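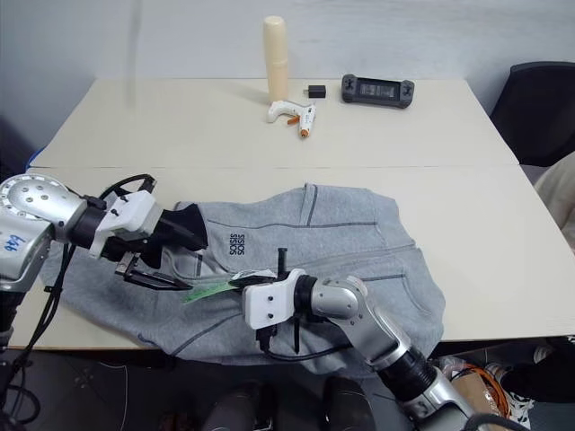 A grey zip-up hoodie on the white table at Flulelham.

Maja Jabłońska has 193 garments to get through before February. Hoodies are the worst, she says. "Zips, hood, sleeves – nothing lies flat." Her order: sleeves in, hood down, then thirds. "I was taught six folds. I do three."

And the pockets? Always check. "Tissues, mostly. Once a bus pass, eight years old." She laughs, recieves another bag from the door. "Jumpers. Thank god."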